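13th December

Glaze tests, second batch. Base is the Clitstead clay again, bisque fired in May and kept in the dry store since. Endang Krishnan mixed the glazes, I did the dipping. Tiles numbered on the back in iron oxide. Number 47 has a smudged number, so check it against the sheet before using it.

Sieved everything twice. The Bamitz feldspar still leaves grit on the mesh, more than the old bag did. Weighed the grit and dried it on a saucer -- will keep it for Amirul to look at.

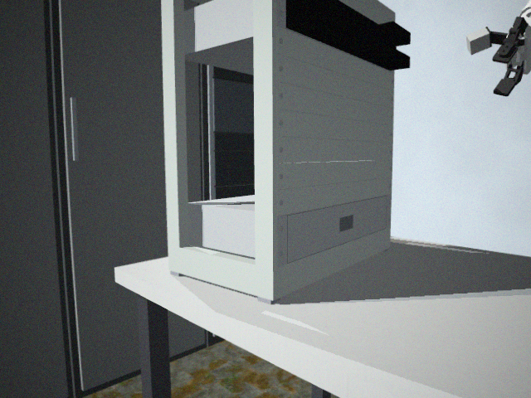 Added water in small lots until the mix coated a finger evenly. Dipped each tile for a slow count of three, then stood them on edge. Two of the thicker ones cracked across the face while drying. Rubbed the cracks down with a thumb and left them in the batch, marked with a cross.

Firing plan: slow to start, lid vent open for the first stretch, then close up. Hold at top for 30 minutes, 20 if the cones go early. Amirul Yusof wants a slower cooling this time. He thinks the dull patches on the last lot came from that and I think it was thin glaze.
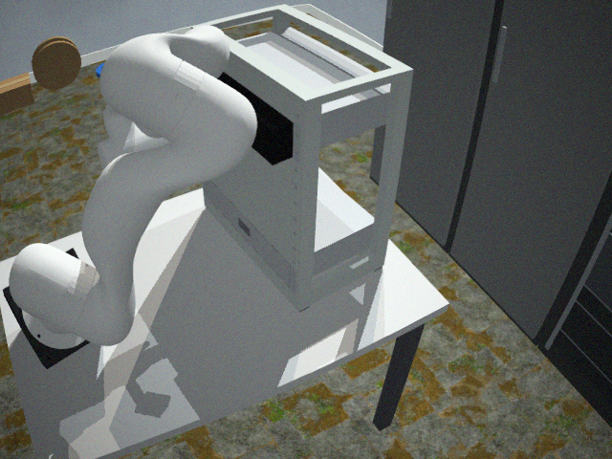 To do

Order more Lau kaolin. We are down to 2,000 grams.
Wash the kiln shelves, bottom one first.
Ask Endang which copper she used in the green. The label says Prirkero but the colour looks too pale.
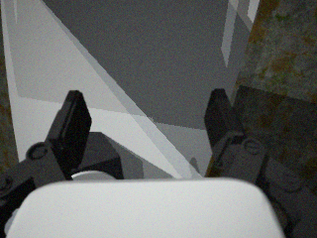 Leave the lid shut until morning. Cone readings go in the back of this book, same page as last time.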